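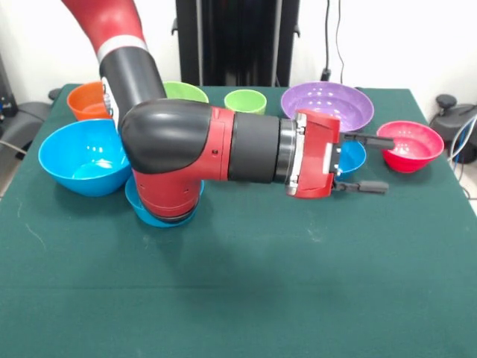

Dreltis is an independent testing workshop for robot arms, grippers, cameras and controllers. We were founded to give manufacturers, colleges and small engineering firms a place where equipment can be tried side by side before it is bought or built into a larger system. Our main premises are at Trurkach, with a second, smaller bench room at Skeltport.

## What we do

Most of our work is comparison. A client brings a question, such as whether a two-finger gripper will manage a range of household dishes, and we set up a trial that answers it. The parts are handled on ordinary tables with ordinary objects. Plastic bowls in several sizes and colours are among our standard items, as thin rims and curved walls show quickly how well a gripper closes and how well a camera finds an edge. Coloured cloths are used as table coverings so that the same task can be repeated against different backgrounds.

Each comparison follows a written plan agreed with the client. A usual plan has 4 stages: mounting and calibration, free handling by an operator, a fixed series of timed tasks, and a final series under changed lighting or layout. A full series runs to 1,000 attempts for each gripper. All attempts are recorded, including those that fail, and the client receives the complete record with the report.

## Equipment

The workshop keeps 13 grippers for general use, most of them parallel-finger types, together with vacuum and soft-finger models. Arms may be supplied by the client or hired from us by the week. Cameras are tested in fixed positions over or beside the table and also on the wrist of the arm. Controllers are tested separately — normally with the same arm and gripper throughout, so that only one thing changes at a time.

## The Oshima programme

In September each year we run the Oshima programme, a shared trial open to colleges and to firms with fewer than 19 staff. Those taking part submit one gripper or one controller, and all entries are put through the same tasks. Results are sent first to the entrant and are published only with the entrant's written agreement.

## Our independence

Dreltis does not sell grippers, arms or cameras and takes no commission on them. Reports state what was tested, with which settings and software version, and by what method. Where a result is unclear the report says so, and further attempts are offered at the standard rate.

## Visiting and enquiries

Visits to Trurkach are welcome by appointment. Clients may attend any part of their own trial, and many choose to be present for the mounting stage. The Skeltport room is used for longer unattended runs and is not open to visitors. Enquiries should give the make and weight of the equipment, the objects to be handled and the date by which a report is needed.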